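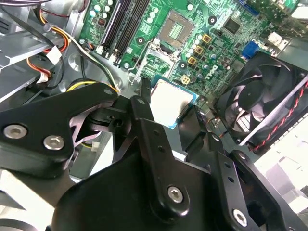

Lista: robotica-taller
Asunto: Re: Ejercicio del procesador, dudas antes de la muestra
Fecha: 28/7/26

Estimados compañeros del club:

Gracias por el mensaje. Contesto debajo de cada parte, como se acostumbra en esta lista. Pido disculpas si alguna frase suena rara, escribo en español desde hace poco tiempo.

> Los del grupo Urquijo queremos saber si en la muestra se
> trabajará con el ordenador verdadero o solamente con el panel
> impreso. En mayo se habló de las dos cosas y no quedó escrito.

Se trabajará con los dos. El ordenador es el Dell abierto que ya conocen, con el zócalo vacío y sin memorias. Les ruego mucho cuidado con los contactos del zócalo, son muy finos y no tenemos otra placa igual.

> También preguntamos por dónde hay que agarrar el procesador.
> En nuestro cuaderno dice una cosa y en la hoja de Handico otra.

Siempre por los bordes, con los dos dedos de la pinza. La hoja de Handico es antigua y se refiere a piezas más gruesas. Yo he corregido el cuaderno y lo he subido a la carpeta Alleo, donde también están los 622 intentos que llevamos registrados hasta hoy.
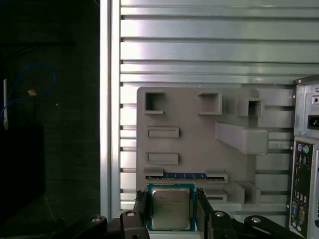

Para practicar la aproximación recomiendo empezar con el panel gris, que tiene los relieves parecidos a los de una placa base. Si la pinza toca el panel por error, el daño es pequeño. En cambio, la inclinación del procesador hay que aprenderla con el ordenador, y para esto conviene ir despacio. Yo uso el 80 % de la velocidad para los movimientos lejanos y bajo al 27 % cuando el procesador está cerca de la placa.

> Por último, ¿se puede repetir un intento si la pieza se suelta?

Según el reglamento de la muestra Ganby, sí, pero una sola vez. El intento soltado se anota igualmente. Por favor, no lo borren del registro como se hizo en primavera, después es muy difícil entender los resultados.

Me queda una pregunta para todos: ¿alguien tiene los tornillos de repuesto para los dedos? En la caja del armario no los he encontrado. Si están en casa de alguno, basta con traerlos a la próxima sesión.

Un saludo cordial,

la encargada del registro, grupo de tarde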